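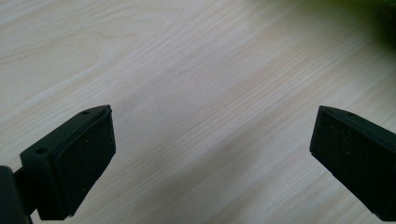 4.2 Detecting the open state

The planner needs to know whether the gripper is open and empty before it commits to an approach. Earlier versions of our stack read this from the motor encoder alone, which cannot tell an empty gripper from one holding a thin object at the same width. We now run a small classifier on the wrist view and merge its output with the encoder value.

Training used 3,349 views labeled by hand, of which 873 were held back for testing. Figure 3 shows a typical negative: both black fingers are in view, the foam pads are apart, and only the pale surface lies between them. Grain lines gave us trouble at first. The edge features in the Pritov baseline fired on long parallel streaks and reported a thin object in the gap. Adding random line textures to the background during training removed most of these errors.

Figure 3. Open gripper over a light wood-grain surface, with nothing between the pads. Shadow falls across the gap.

The classifier runs at 20 Hz on the same processor as the planner. A change of state is passed on only after three matching outputs in a row. If the classifier and the encoder disagree for longer than 600 ms, the planner stops the approach and asks for a new view.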